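Compost smell in a small kitchen, what are you all doing
Kitchen & Household > Waste and Recycling

mudlark88
Posted Thursday, 7:42 am
Ok so city switched us to food scrap pickup in February and my kitchen stinks. Apartment, no balcony. Using the Nostik liners, the 6 liter ones, they go soft by day two and then leak when I lift them. Tried baking soda. Tried newspaper. Fruit flies dont care.

Do I need a diferent bin or different bags or what

tallpantry
Posted Thursday, 8:15 am
Freezer. Coffee grounds, peels, chicken bones, all of it in an old bread bag, out on pickup morning. Zero smell. Done it for 4 years.

mudlark88
Posted Thursday, 8:20 am
Freezer is tiny and full of my roommate's dumplings. Not happening

oslo_drip
Posted Thursday, 9:03 am
Get rid of the liner. Seriously. Bare bin, rinse it every time you empty it, bit of dish soap. The bags trap the wet stuff and that's your smell. Only thing I line now is the regular trash. 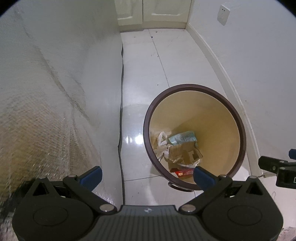 Have to disagree on going bare, wrote Flirna_fan. Did that all last summer and scrubbing dried egg off plastic every other night got old fast. Paper bags, folded down twice at the top. Vastetach makes decent ones, 17 bucks a box which is kind of nuts but they hold up.

oslo_drip
Posted Thursday, 9:40 am
17 bucks for paper bags lol. Grocery bag does the same thing

Flirna_fan
Posted Thursday, 9:44 am
Grocery bag bottom falls out. Ask my rug

kettleblack
Posted Thursday, 12:10 pm
Lid matters more than the bag imo. Tight lid = swamp. I have a Shakya pail with holes in the top, stuff dries out a bit, way less gross. Flies are a seperate problem, cup of vinegar next to the sink.

mudlark88
Posted Thursday, 6:31 pm
Ok trying paper plus leaving the lid cracked. Will report back if roommate doesnt move out first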